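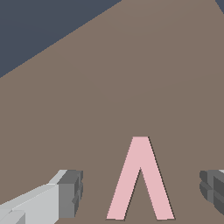

The Robot That Was Sure It Had Won

Puzzles with cutout holes are for toddlers. You pick up a shape, find its hole, and drop it in. Most people master this before they can tie a shoe. Vellallow is a robot arm with a computer for a brain, and on one bad afternoon in November it could not do it at all.

Vellallow lives inside a simulator called Dorerley. A simulator is a pretend world inside a computer, a lot like a video game, except the player is a robot and there is no music. Robots practice there because pretend tables are very cheap to break.

The job was to pick up one piece, carry it to its hole, and let go. Vellallow got 11 tries. After each one it sent a message that said DONE. It sounded very pleased with itself.

It had put the piece in the hole 4 times. The other 7 times, it had let go in the wrong spot and announced victory anyway.

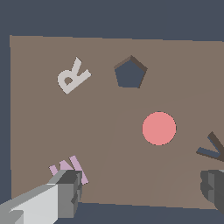 Missing a hole is easier than it sounds when you have never had eyes. Vellallow's camera gives it a picture made of colored dots, and its program has to decide which dots are puzzle piece, which are board, and which are nothing. Look at the pentagon near the top. It is the same dark blue as the background, with a brown bevel along part of its edge. You might guess "hole" right away. Vellallow's program had to work it out from the colors, and it kept mixing up the hole with the empty space past the end of the board. So it aimed for a place in between and dropped its piece there with great confidence.

That was the first fault. The second was sillier. The program said DONE whenever the gripper opened. It never looked to see where the piece had gone. Imagine shouting "Goal!" every time you kick a ball, including the time it went into the neighbor's pond.
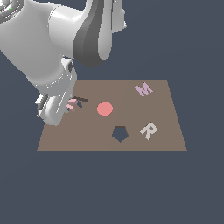 Vellallow's arm over the puzzle board in Dorerley.

The team at Setiawan Stonditz made 2 repairs. They taught the program where the board ends, so it would stop falling for the background. Then they added a rule: open the gripper, back away, take another picture, and check.

Checking matters even more outside the pretend world. A real robot that thinks it has put down a heavy box safely may roll off and leave the box hanging over the edge of a shelf. Someone could be standing under that shelf.

Vellallow now sends a different message when it misses. It says NOT DONE, and then it tries again.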